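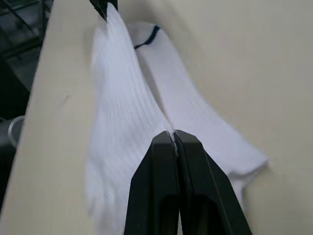 Is a hearing test worth it if you only have trouble in noisy restaurants? Trouble with speech in noise is one of the most common reasons people get tested, and it's a perfectly good reason to book one.

Posted 7 October 2025 by marshwren_k

OK so that's the short version I got from my doctor's office, and I went ahead and did it in September. My regular beep test came back normal. Normal! Meanwhile I'm sitting at dinner nodding at my sister-in-law with no clue what she's saying. The audiologist at the Merrick clinic did a second test with sentences played over babble and I did pretty badly on that one. She offered me a trial of low-gain hearing aids, $1,978 for the pair if I keep them. Has anyone here gone that route with a normal audiogram? I feel a little silly even considering it.

tuba_dad
Don't feel silly. I did it two years ago, same story, normal beeps and hopeless in a crowd. Mine were $2,174 and I wear them maybe four evenings a week. They help in a restaurant if I sit with my back to the wall. In a big echoey hall they do next to nothing for me.

pepperjack88
I'm going to disagree with the whole idea. If your hearing is normal, why pay to make everything louder? I tried a pair from the Ladener store, paid $677, and all I got was louder forks. Sent them back and lost a $100 restocking fee. I'd spend the money on nicer, quieter restaurants.
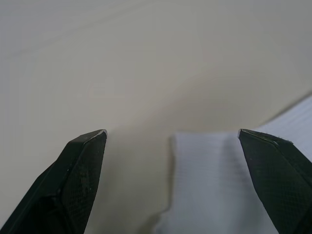

Close-up, textured finish.

marshwren_k
Ha, the forks worry me too. Did anybody fit yours, or did you set them up yourself with the app?

pepperjack88
Myself, with the app. Took the little in-ear quiz and went with what it gave me.

tuba_dad
Well that's a big difference, pepperjack. Mine got adjusted three times before I liked them. The first week I hated them – my own chewing sounded like gravel. The directional mics are what you're paying for, and somebody has to set those up for you.

pepperjack88
Maybe. I still think a lot of people get sold stuff they don't need. My neighbor has a pair in a drawer.

quiltsandcoffee
Jumping in from the other side of this, I'm the wife of the one who can't hear. What helped us most was free. He asks for a booth, I face him when I talk, and I quit calling things out from the kitchen (still working on that one!). He did a listening class at the Cerkstead senior center too and he liked it, though I couldn't tell you if his hearing is any better for it.
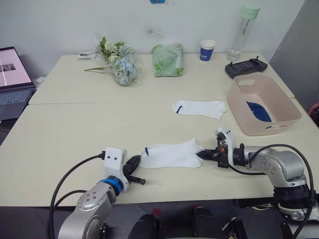 He also has one of those clip-on Brunomik microphones that sends my voice to his earbuds. I was against it, I thought it would be embarrassing, and now I clip it on in the car without thinking. So I'd ask about something like that before spending the big money. Also get the trial terms on paper, including what you lose if you return them.

marshwren_k
I hadn't thought about a clip-on mic at all, thank you. And good point on the paperwork, I only have it from a phone call. Leaning toward doing the trial and taking them straight to the loudest taco place in town.

tuba_dad
Give it a couple of quiet days first. And write down what bugs you so you can tell her at the follow-up.

pepperjack88
Fine, report back. If you love them I'll think about getting mine fitted by a person next time.

Recent threads
Earwax drops or a trip to the clinic?
Ringing after a concert, how long did yours last
TV captions that don't cover the score
Cleaning domes and wax guards

Last updated: 2 hours ago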